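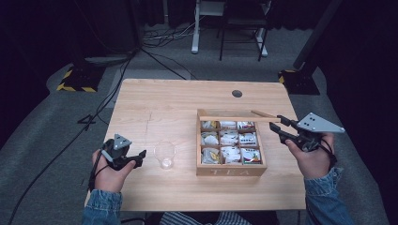
## Flollholm visitors' tea corner: progress to the end of August

Thank you again for the grant, and for being so patient about this report. We said in the spring that we wanted people who come into Flollholm to be offered a proper hot drink and somewhere pleasant to have it, and I'm glad to say that most of what we promised is now in place.

### What we have bought

The tea box has been the great success of the summer. It is pale wood, with TEA on the front and nine compartments inside, and it goes very nicely with the table, which is a light wood too. We had been keeping the tea in a biscuit tin, and people were too polite to rummage, so they took whatever was on top! Now they can see the whole choice before they pick. Every sachet is in its own wrapper, which was something our older visitors had asked for.

The glass cups came from Ikier and are on the small side. One or two regulars have grumbled (they like a mug, and I can't blame them), but the small cups wash quickly and people do come back for a second kind.
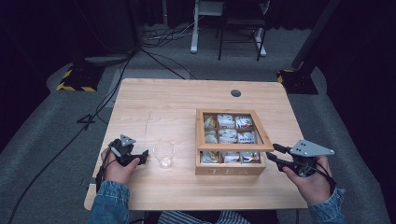
We went back and forth over the lid for longer than I like to admit. A plain wooden one would have been cheaper, but with glass in it people can look over the teas while it's closed, and the sachets don't gather dust between sessions. I'm glad we held out for it.

### Money and numbers

- Drinks served since opening: 2,004
- Spent on the box, cups and first stock of tea: £300
- Still unspent: £100, set aside for tea over the winter

Conceição, the café next door, has let us order alongside them, so the tea costs us less than we had budgeted.

### Still to do

The Fokmont room hasn't got its own box yet. We'd like to copy the same arrangement there, and have put 7 weeks in the plan for it — mostly waiting for delivery. We also want to write out a little card listing the teas in larger print, as the wrappers are hard going without reading glasses. I'll send a copy with the next report.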